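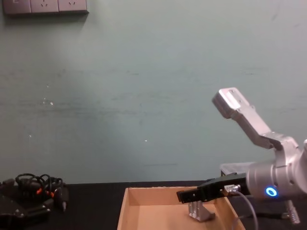
Cardboard trays for small metal parts

A shallow tray cut from a shipping carton is enough to hold brackets, angle pieces and short hardware during a job. It costs nothing, does not scratch bare metal, and shows small parts clearly against the tan floor.

Cutting the tray

Use single-wall corrugated board with clean corners. Mark the wall height on all four sides with a combination square and cut with a fresh blade, three light passes per side. One heavy pass crushes the flutes and leaves a ragged rim. A slightly rough edge is acceptable; loose strips are not, and should be trimmed before use.

Keep the walls low. A hand should reach the floor of the tray from the side without tipping over the rim. For brackets up to 100 mm long, an inside length of 155 mm leaves room to turn the part and pick it up. Reinforce the bottom seam from underneath with paper tape. Tape on the inside lifts and catches thin edges.

The surface underneath

A dark cloth under the tray cuts glare from the bench lamp and stops the cardboard from sliding. Pull it smooth before starting. Small creases do no harm, but a fold under the tray will make it rock. Shake the cloth out over a bin on Tuesday, when the benches are cleared; filings left in the weave will mark anything set on it later.
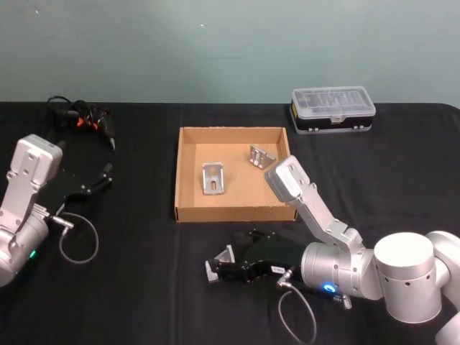 Pedbridge Workshop Club – Bench and Storage Section

Keep the tray and the storage case separate. The tray holds the parts in use, and the case holds everything else. A lidded case with a translucent top can stand at the back of the table near the wall, latch facing forward, so that it opens without being moved. Put the label on the body, not on the lid, if lids get swapped between cases.

Brackets

Leave space between pieces. Brackets with slots and triangular sides hook into each other when piled, and pulling them apart scratches the faces. Lay each one on its longest stable side. One standing on its side takes less floor area but falls over when the tray is bumped.

Deburr slot edges before the parts go in. A flat needle file, then 600 grit paper wrapped around a thin strip of wood, is sufficient for mild steel and aluminum. Wipe with a dry cloth. Do not put oiled parts directly on cardboard – the board softens and the floor sags. Line the tray with waxed paper for those.

Replacement

Discard the tray when a corner splits. Flat spare blanks are on the shelf under the vise, and Lenka Brabec has the cutting template.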